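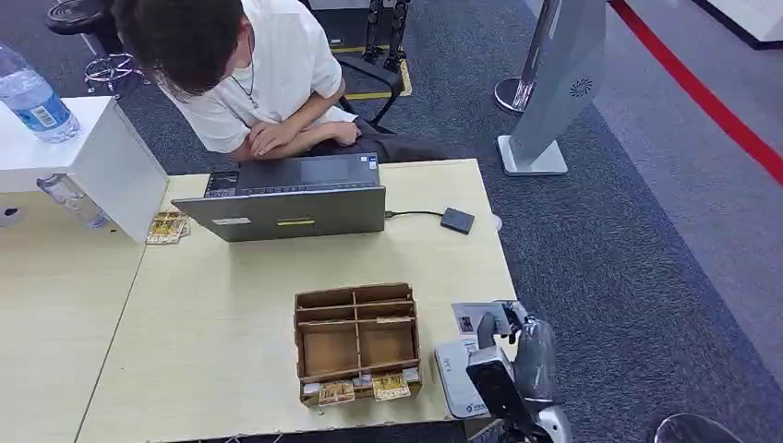
Setting up a shared sorting desk: robot and operator at one table

This page covers the card sorting desks at Stadby, where a Conora unit handles single cards and one operator works across from it at a laptop. It assumes the unit has been installed and passed its arm check. Changes to the operator's job are covered in the second half. Read both before your first shift at the desk.

What you need

One desk, with a second desk against its left side for supplies
One cardboard organizer, six cells, with the front slot intact
One laptop with Nartey (the sorting log) installed
The card batch, up to 300 cards

Step 1. Place the organizer

Put the organizer at the front of the desk, on the robot's side. The long divider runs left to right. Push the short dividers all the way down. A divider that stands proud of the box will catch the fingers on release, and the unit will log a failed placement even if the card lands in the right cell.

Do not tape the organizer down. The unit finds its position again at the start of each batch.

Step 2. Load the reference cards

Stand the reference cards upright in the front slot, printed side toward the robot. White cards go at the two ends and the picture cards between them. If a reference card leans, refold the slot. Do not prop it with another card.

Step 3. Position the laptop

The laptop goes near the center of the desk with the screen facing the operator. Route cables to the operator's left and keep them off the front half. Loose stock waiting to be logged is kept flat, to the operator's right or left, clear of the organizer. Bottles stay on the side desk.

Step 4. Start a batch

In Nartey, open a new batch, enter the stock code and press Ready. The unit picks up one card, holds it upright over the desk and reads it. Wait for the reading to appear before you touch anything in the front half of the desk. You can rest your arms on the back edge while the unit is moving; that strip is outside its reach. The space above the organizer is inside it.

Step 5. Handle an unread card

If the reading is below 97 percent, the unit stops with the card in its fingers and Nartey shows a yellow row. Type the correct code and press Confirm. The unit places the card itself. Do not pull the card out of the fingers. The grip is light, but the card bends at the corner and has to be written off.

If more than 19 yellow rows come up in one batch, close it and check the desk lighting. Glare on coated stock is the usual cause.

Step 6. Close the batch

Press Close, wait for the arm to park, then empty the cells from left to right, back row first. Nartey prints the counts in the same order.

What changes for the operator

Before the desks were introduced in March, an operator picked, read and placed every card by hand. Placing is now done by the unit. Reading is shared, and the operator decides every case the unit is unsure of. Stock codes, write-offs and the final count remain with the operator, and the operator's name stays on the batch.

The pace is different. Most of the work is waiting, with short decisions between. In the trial, operators reported more neck strain than at the old desks, from looking down at the laptop for long periods. The rotation was therefore set at 66 minutes, after which you move to packing or receiving. Rotation is not optional and cannot be saved up for the end of the shift.

Output per operator is no longer recorded. Aslı Erdem, who runs the floor schedule, uses batch totals per desk only. Yellow rows are not counted as operator errors.

Anyone who sorted by hand before March keeps the same pay grade at the shared desk. New staff learn hand sorting first and move to the shared desk after that, so that a batch can be finished by hand if a unit is down.

Stopping the unit

Press the space bar twice in Nartey, or use the stop button on the unit. Either one holds the arm in place with the card still gripped. To resume, press Ready again. If the unit has been stopped three times in a batch, leave it stopped and call Saadet Baysal in maintenance.

Related pages: Hand sorting procedure; Curnon label printer, changing the roll; Write-off codes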